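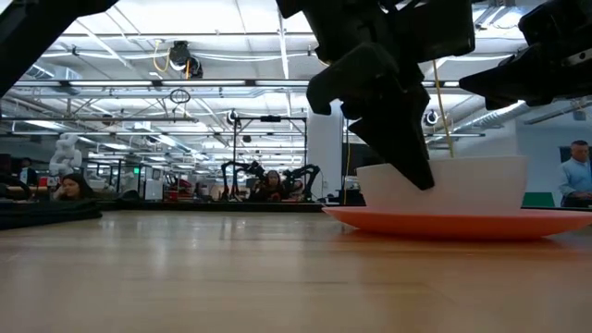
Clunonberg have not won a football match away from home since December, and the people who run the club have stopped pretending that the bus is to blame. The bus is old and the journeys in this league are long, but every other side makes them too. At the team meeting after the last defeat the coach went through the second goal using whatever was on the table. The goalkeeper was a white cup on an orange saucer, the saucer was the six-yard box, and two fingers were the centre-halves who had both gone to the same man. The players have seen that goal a good many times now. It came from a throw-in.

The club finished fourteenth of 18 in the regional second division. At home they took enough points to have finished in the top half. Away, they drew five and lost the rest after the winter break. The ground helps. It sits in a dip below the railway, the pitch is narrow, and visiting wingers run out of room sooner than they expect. Average attendance last season was 1,344, a good figure for a town of this size and better than that of three of the sides who finished above them.

Take the team to Vorkau or Woditz, where the pitches are wide and flat, and the same eleven look lost. The full-backs hold the positions they hold at home, and there are suddenly several yards of grass outside them. At Vorkau in March the home side simply played every ball to the left and waited. Clunonberg were 2 down before the half hour and did well to keep it at that.

The coaching staff knew about the problem by the autumn. Their first answer was to switch to a back five away from home, and it lasted four matches. It stopped the crosses, but there was no one left in midfield to pick up the clearances, so the ball kept coming back. Their second answer was to go back to a back four and ask the wide midfielders to drop in. That worked for an hour at Woditz, in the wet, until both of them cramped up within ten minutes of each other.

Fitness has been part of it. The squad is semi-professional and trains three evenings a week. Eight players work at Pan, the flooring manufacturer on the east side of town whose name has been on the shirts for nine seasons, and four of those are on shifts. Pan lets them swap for matches but not always for training. On some evenings last winter there were eleven outfield players at a session, and you can't practise shape against anyone with eleven. They ran instead, or played small-sided games on the lit half of the pitch, which is narrower still.

From this summer that changes a little. The club has agreed to rent the full-size artificial pitch at the sports school on one evening a week. It is wider than the home pitch by several metres and has lights along both sides. The plan is to do all the defensive work there in the weeks before away games. It costs money the club would otherwise have spent on a striker, and there has been some grumbling about that on the terrace behind the far goal, where they remember the last striker fondly. He scored 17 and went to Vorkau.

The other change is to the squad. Three full-backs have been released and two have come in, both of them from clubs with big pitches. One is 20 and quick. The other is 33, has played at a higher level and has been told he will start. There is also a new central midfielder, left-footed, who takes corners. Clunonberg scored only three times from corners all season, and one of those was an own goal.

Pre-season began on Jun 26, 2018 with running in the woods above the town, as it does every year. The first friendly is away. The staff asked for it that way, and asked the hosts for the main pitch, not the training pitch next to it. The result won't matter much, but they want to see where the back four stands when the ball is on the far side.

Season tickets have gone up by a small amount. Standing is now 80 euros for adults, and children under 14 still get in free with a paying adult. The supporters' bus will run to all away matches up to the winter break if enough seats are taken. Last season it was cancelled twice, both times for the trip to Woditz, and the people who drove there in their own cars saw a goalless draw and a 3-0 defeat in the cup. Bookings for the first trip open at the clubhouse bar once the fixture list is out.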